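3. 시스템 제작과 작업 환경

3.1 제작 조건

이 절에서는 공유 공방 Terelska에서 제작한 소형 로봇 팔 Jakab의 하드웨어와 제어 구조, 그리고 데이터 수집에 사용한 탁상 작업의 설정을 기술한다. 팔의 조립은 2019년 1월에 마쳤다. 공방의 작업대는 다른 이용자와 함께 쓰는 것이어서 장비를 볼트로 고정할 수 없었고, 사용이 끝나면 팔을 통째로 떼어 보관함에 넣어야 했다. 설계의 많은 부분이 이 제약에서 나왔다. 베이스는 클램프로 상판에 물리는 방식으로 하였고, 전원과 통신선은 커넥터 하나씩만 뽑으면 분리되도록 묶었다.

팔의 링크는 기성 브래킷과 서보를 조합하여 구성하였다. 공방의 밀링 장비를 쓸 수 있었으나 브래킷을 새로 가공하지는 않았다. 서보가 고장 났을 때 같은 치수의 부품으로 바로 교체할 수 있는 편이 유지에 유리하다고 판단하였다. 실제로 손목 서보는 데이터 수집 기간 중 한 번 교체되었으며, 교체 뒤에는 영점을 다시 잡고 기준 자세를 재기록하였다. 교체 전후의 기록은 별도의 묶음으로 저장하였다.

배선은 관절 바깥쪽으로 고리를 만들어 돌렸다. 초기에는 선을 링크에 밀착하여 묶었는데, 팔꿈치가 크게 접히는 자세에서 커넥터가 당겨져 통신이 끊기는 일이 반복되었다. 고리의 여유를 늘린 뒤로는 이 문제가 다시 기록되지 않았다. 대신 늘어진 선이 물체에 닿을 수 있으므로, 손목이 상판에 가까워지는 자세에서는 팔꿈치 각도에 하한을 두었다.

3.2 제어기와 기록

서보 명령은 Tronditero 제어 보드를 거쳐 전달된다. 상위 컴퓨터는 목표 관절각만 보내고, 중간 궤적의 보간은 보드에서 처리한다. 보드는 명령이 1,000밀리초 동안 들어오지 않으면 현재 자세를 유지한 채 새 명령을 받지 않는 상태로 들어가며, 이 상태는 조작자가 직접 해제해야 한다. 공유 공간에서 사용하는 장치이므로 자동 복귀 기능은 넣지 않았다.

관절각, 그리퍼 명령, 카메라 영상은 Emport로 기록하였다. Emport는 이 작업을 위해 작성한 기록 프로그램으로, 각 자료의 수신 시각을 함께 저장하고 사후에 정렬한다. 하나의 시도는 최대 700단계로 제한하였다. 제한에 도달한 시도는 물체의 위치와 관계없이 미완료로 분류하였다. 분류는 조작자가 시도 직후에 입력하였고, 나중에 영상을 보며 한 차례 더 확인하였다. 두 판정이 다를 때는 영상 확인의 결과를 따랐다.

3.3 작업 설정

작업은 탁상 위의 채소 모형을 집어 금속 조리 용기로 옮기는 것이다. 모형은 표면이 매끄럽고 형태가 서로 달라 잡는 위치의 선택이 결과에 영향을 준다. 고추처럼 가늘고 긴 모형은 중간 부근을 잡으면 되지만, 가지는 굵은 쪽을 잡으려 할 때 손가락 끝에서 밀려나는 경우가 많았다. 당근은 굵기가 길이 방향으로 변하여 손가락이 닫히는 동안 축이 돌아가는 일이 있었다.

조리 용기를 목표로 정한 데에는 측정상의 이유도 있다. 연마된 금속 표면은 조명을 반사하고 안에 놓인 물체의 색을 되비추므로, 색상만으로 물체를 찾는 방법이 어디에서 틀리는지 드러난다. 조명은 공방의 것을 그대로 사용하였다. 용기의 손잡이 방향도 고정하지 않았다. 작업대의 배치는 그림 3과 같다.
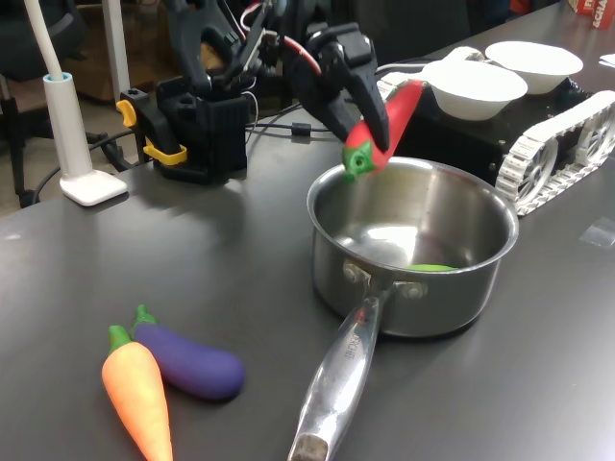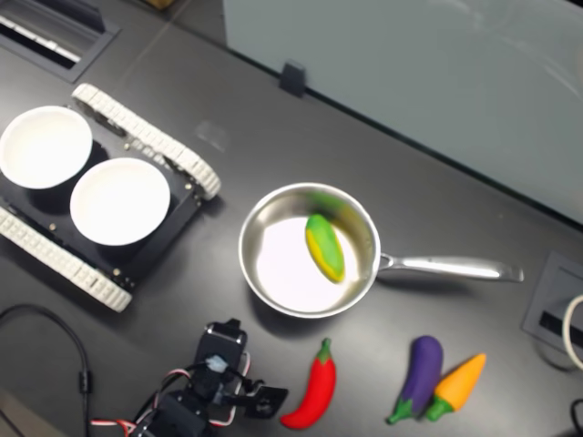
그림 3. Jakab의 작업대. 위: 그리퍼가 빨간 고추 모형을 스테인리스 용기 위에서 잡고 있는 상태. 아래: 옥수수 모형이 용기 안에, 고추·가지·당근 모형이 용기 앞쪽에 놓인 상태. 두 사진 모두에 흰 그릇 두 개를 얹은 궤도형 차체가 있다.

클램프로 고정한 베이스가 작업대에서 조금씩 움직이면 이전에 기록한 자료는 어떻게 다루어야 하는가?

베이스의 위치가 바뀐 시점을 경계로 자료를 나누고, 각 묶음에 별도의 좌표 변환을 적용하면 된다. 관절각 자체는 베이스의 이동에 영향을 받지 않으므로 그대로 쓸 수 있으나, 상판을 기준으로 계산한 손끝 위치는 다시 구해야 한다. 이동 시점을 알 수 없는 묶음은 위치 오차의 계산에서 제외한다.

3.4 보정 절차

위의 원칙에 따라 팔을 설치할 때마다 같은 보정 절차를 수행하였다. 먼저 모든 관절을 기준 자세로 보내고, 상판에 표시한 기준점 위로 손끝을 옮겨 관절각을 읽는다. 읽은 값과 저장된 값의 차이가 허용 범위 안에 있으면 기존 변환을 사용하고, 벗어나면 변환을 새로 계산한다. 기준점은 지워지기 쉬워 설치 때마다 자로 다시 확인하였다. 카메라는 팔과 따로 설치하였으며, 카메라를 건드렸을 가능성이 있는 날에는 영상 쪽의 보정도 다시 하였다.

그리퍼의 영점은 손가락이 완전히 닫힌 상태에서 잡았다. 닫힘 명령을 계속 유지하면 서보의 온도가 올라가므로, 접촉이 감지된 뒤에는 목표각을 접촉 위치보다 약간 안쪽으로만 두었다. 이 여유값을 너무 작게 하면 이송 중에 물체가 미끄러지고, 크게 하면 서보의 보호 기능이 작동한다. 값은 모형마다 따로 정하지 않고 하나로 통일하였다.

3.5 수집된 자료와 제한

이상의 설정으로 모두 1,402회의 시도를 기록하였다. 여기에는 미완료로 분류된 시도도 포함된다. 통신이 끊겨 보드가 정지 상태로 들어간 시도는 보존하되 분석에서는 따로 표시하였다. 작업대를 함께 쓰는 환경이어서 수집은 연속으로 이루어지지 않았고, 날마다 조명과 주변 물건의 배치가 달랐다. 이를 통제하지 않은 것은 의도한 바이지만, 배경 변화의 영향을 다른 요인과 분리하여 평가하기는 어렵다.

모형의 무게가 가벼워 팔의 처짐이 거의 문제되지 않았다는 점도 제한에 해당한다. 더 무거운 물체에 대해서는 어깨 관절의 오차를 다시 측정해야 한다. 또한 손가락의 접촉면에 별도의 마찰재를 붙이지 않았으므로, 미끄러짐과 관련된 결과는 이 그리퍼의 형태와 표면에 한정된다. 시도별 결과의 분포와 실패 유형의 분류는 다음 절에서 다룬다.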